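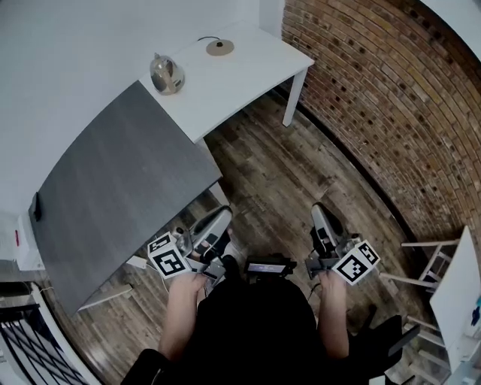
How long should you own an inn before you put it on the market? Long enough to have two full years of clean books, and three is better, because a buyer's lender is going to ask for them before anyone gets excited about your muffins.

I get that question every June, right when owners are worn out and the phone won't stop. So let me tell you how it went with my own place, the Rollard House, before I moved over to helping other people sell theirs.

I decided to sell in the middle of a very busy summer (a terrible time to decide anything!) and called a broker that same night. She was kind about it. She asked for my occupancy by month, my average rate, and a list of what I'd replaced, and I had maybe half of that in a shoebox. The other half was in my head. We didn't list until the following spring, and I spent the winter typing up receipts and getting the personal stuff out of the business account: my truck insurance, the dog's vet bills, 400 dollars of tulip bulbs I swear were for the guests.

The bulbs did come up nicely, by the way.

My buyers walked through at 10 in the morning, right after checkout, and I've suggested that hour to every seller since. Beds get stripped, the kitchen still smells like bacon, and they see what the work looks like. Mine stayed until after lunch and asked mostly about the boiler. I had 64 pages of service records on that boiler and I handed over every one of them.

One more thing on the owner's quarters, since two readers wrote in. Yes, buyers care! A couple who will be living there all year wants a door that closes and a kitchen sink they don't share with the breakfast crew. If yours is a bedroom behind the laundry, say so in the listing and price for it. I've watched people drive 700 miles to find that out in the hallway, and the ride home must have been awfully quiet.

Next month I'll get into furniture, what goes with the sale and what goes with you. Start your list now, and put Grandma's clock at the top if you want to keep it.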